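Skitlow Robotics Club Is Teaching a Robot to Put the Tea Away

Posted in Local, Schools
September

I stopped by the Skitlow robotics club after school this month thinking I'd stay for ten minutes, get a quote, and be home for dinner. I stayed until they turned the lights off. If you have never watched a group of teenagers hold their breath over a bottle of tea, I can recommend it!

The club meets at Skitlow High here in Broltavthorpe, and this fall's project has a very simple name: Put It Away. The robot has to pick up a drink from a table, turn to the refrigerator, stand the drink on the shelf or floor of the compartment, let go without knocking it over, and get its hand back out. I do this every day with a phone under my chin. It has taken the club most of the year so far, and they are still working on it.

There are 13 kids in the club, split between the ones who like the arms and the ones who like the computer. Loubna Soliman teaches physics during the day and runs the club after the last bell. She told me she picked the chore because everyone has one at home and everyone can tell right away if it went badly. "I didn't want a project where the parents have to nod politely," she said. "A bottle is standing up or it's on its side."

They call the robot Gundel. I asked three different people where the name came from and got three different answers (one of them was a hamster), so I gave up on that.

How it works, as far as I could follow: a student drives the arms through the whole chore, over and over, and the computer keeps a record of each run. Later the robot tries it alone, using what it picked up from all those runs. So far they have 310 good ones saved. Dalia El Fassi, a junior, has done more of the driving than anybody, and she had opinions. The pickup is fine, she says. The turn is fine. It's the letting go that gets you, because the fingers don't all want to open at the same speed and the last one can drag the bottle along with it.

She showed me by doing it with her own hand, very slowly, on my water bottle. It did fall over. I took her point.

A few from the practice corner, with the green-capped bottle they use for everything: 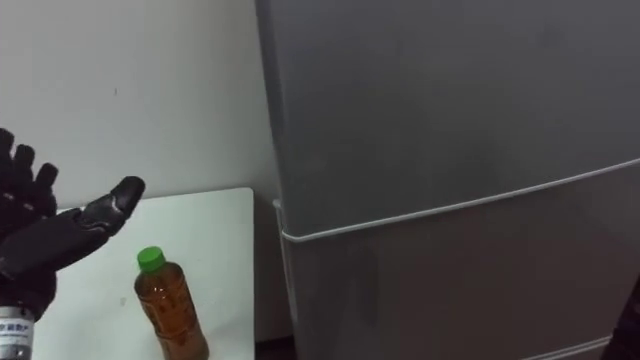
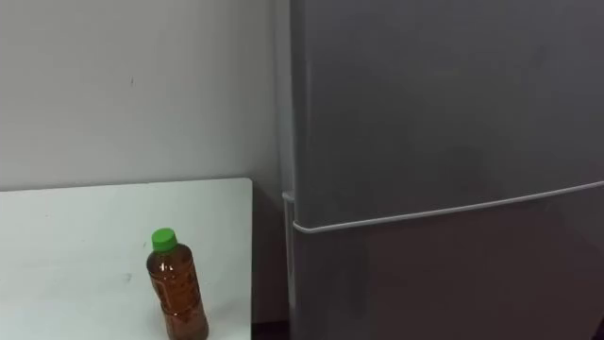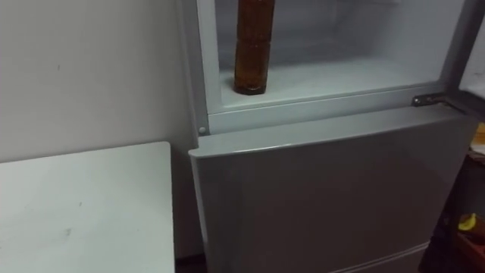
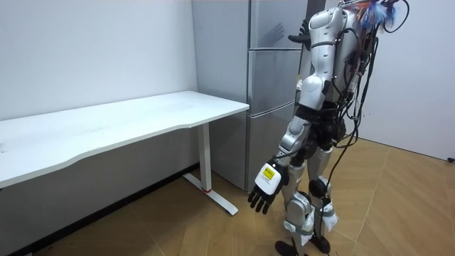 What's next: the Bright Challenge

All of this is leading up to the Bright Challenge, the regional student contest, where 7 schools have signed up in the household chores group. Each team gets 3 tries in front of the judges and the best one counts. You bring your own robot and your own drink, but the refrigerator belongs to the contest, and the teams don't see it until they walk in. That last part is what everybody at Skitlow wanted to talk to me about.

Asmaa Mansour is the one worrying about it for a living, so to speak. She's a senior and keeps the list of things that could be different: how high the compartment sits, how shiny the door is, how deep the inside goes, how bright the room is. She's been sliding the start position of the bottle around on the table between runs so the robot doesn't get used to one spot. She wants to borrow somebody's refrigerator for a weekend. If you have one in a garage that opens from the left, she would love to hear from you, and I promised I'd put that in.

Shaimaa Cherkaoui looks after the code and also, she says, the mood. She's a sophomore and came over from the chess club last winter. She told me the worst day was in the spring, when an update changed how the wrist was numbered and every saved run played back with the hand twisted the wrong way around. They spent two full meetings on it before she found the line. She still has that line printed out and taped inside her binder, and yes, I saw it, and no, I couldn't tell you what it says.

I asked her if they'd had a perfect run yet. She wobbled her hand. They've had clean ones with somebody driving, and they've had the robot do all the pieces on its own, only not always in one go. The grip is decent now. Closing the door afterward earns extra points at Bright and they haven't decided if they want to try for it. Dalia says yes. Asmaa says absolutely not, get the bottle in and go home. I was asked to take sides and I did not.

How they paid for it

Nabila Abdel Rahman, whose daughter was in the club two years ago and who never quite left, handles the money and the rides. The travel to Bright is covered by the spring car wash and the cookie table at the fall concert. What they're short on is dull stuff: spare cables, a second battery charger, shirts for the new kids. She's setting up again at the next home game, next to the band's booster tent, and she told me the date bars sell out before halftime, so go early.

She also wants it known that the club takes beginners. You don't need to know how to code, you don't need to be good at math yet (her "yet"), and there's plenty of work for people who like drawing, writing, or filming. One of the freshmen has mainly been building the poster board that goes with the judges' interview, and it's gorgeous.

If you want to see it

The club is holding an open practice in the gym hallway before the contest, starting at 4 p.m., and anyone can come. Ms. Soliman will post the day on the school's front page once the hallway is booked. Gundel will be running the full chore from start to finish, or trying to, and there will be chairs this time. Little kids are welcome but have to stay behind the tape.

I'm planning to be there. On my way out Dalia was setting up one more run and told me I could stay if I didn't talk. So I stood against the wall and kept quiet, and the bottle went in and stayed up, and there was a fair amount of yelling. Then Shaimaa checked the screen and said the recording hadn't been switched on. They all groaned, and Dalia started over.

To offer a refrigerator, a cable, or a ride, leave a message for the robotics club at the Skitlow High front office.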